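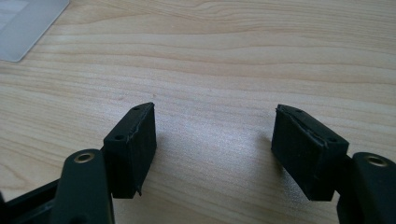 Pale wooden desk, with a light gray card or thin sheet in the corner

Racing licence for my daughter, first season
Cleiton Pimentel
My daughter is 16 and did four years of karts at Nindholm. She wants to enter a junior car race in February. Does she need the full licence, or is the club one enough? The form from Trerell is not clear to me. 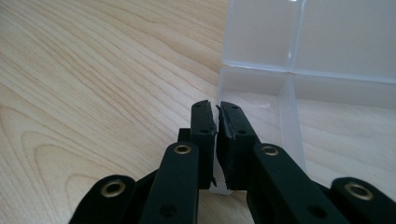 Also the fee is $1,786 — is this for one round or the whole season?

Teresa Breathnach
Club licence is enough for the junior class, but she must do the observed test first. My son waited six weeks for his, so book early. The fee covers all four rounds. Tyres are extra.
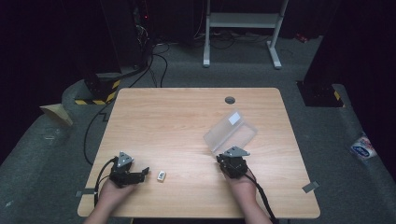 Bring her kart results too, signed by the club. They did not accept my son's printed copy.

Reinhold Rothe
Depends on the track. Hirnutgate asked us for a medical also. Call them.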